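Robotics Club: Building PCs the Slow Way

The Kedton robotics club is spending this term on desktop computers. The project, named Zandotach by the students who proposed it, asks a robot arm to take on parts of a job most of us do by hand: fitting and removing components in an ordinary tower PC. Work began in May and fills the back half of every meeting.

The case lies on its side on the aluminum table with the panel off, so the arm can reach in from above.

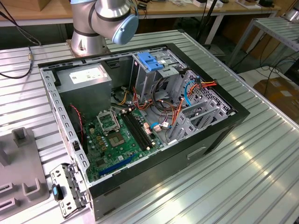
Abundio Contreras, who runs the club, has split the members into two groups. One writes the motions and the other keeps the log. Each attempt gets a line in the log, good or bad, and the count stands at 635. The goal is 1,000 by the end of term.

Memory and expansion cards are giving the most trouble. A card has to go down straight, and a small error in the angle is enough to stop it. The motion group has slowed the last part of the approach and now checks the position again before any push — this adds 30 seconds to each run, but the log group has asked to keep it.
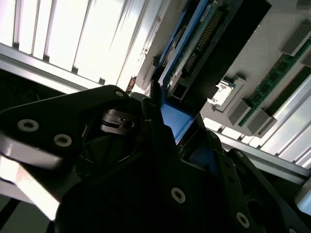

View from the wrist camera, with the gripper over the motherboard.

Members who want to join either group should speak to Abundio before the next meeting. No programming experience is needed for the log group. We are also looking for old desktop cases and working power supplies. Please leave them at the Hrynyshyn building front desk, marked for the club.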